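3.2 Calibration of the chainring power meter

Static calibration was carried out before each block of rides. The crank was locked in the horizontal position and known masses were hung from the pedal spindle, with 11 load steps per side. Zero offset was recorded before and after each series. The Mussa unit reads torque at the spider, so left and right efforts are not separated in the results.

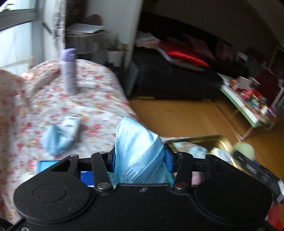
Department of Sports Engineering, Garnoden Institute
Figure 7. Folded face mask held between the blue finger pads.

Dynamic trials were then run on the Gurness roller bench at two fixed cadences. Each of the 28 trials lasted seven minutes, and the first two minutes were left out of the analysis to allow the tire temperature to settle. Chain tension was checked with the same gauge throughout. Power at the rear hub was taken as the reference, and drivetrain loss was treated as a constant for a given gear.

The spider readings drifted by up to 2% over a trial when the zero offset was not reset. Drift was larger in the trials run in January, when the bench room was unheated. A linear temperature correction was therefore applied to all later data. Gear combinations with a strong chain angle were excluded, as the constant-loss assumption does not hold for them.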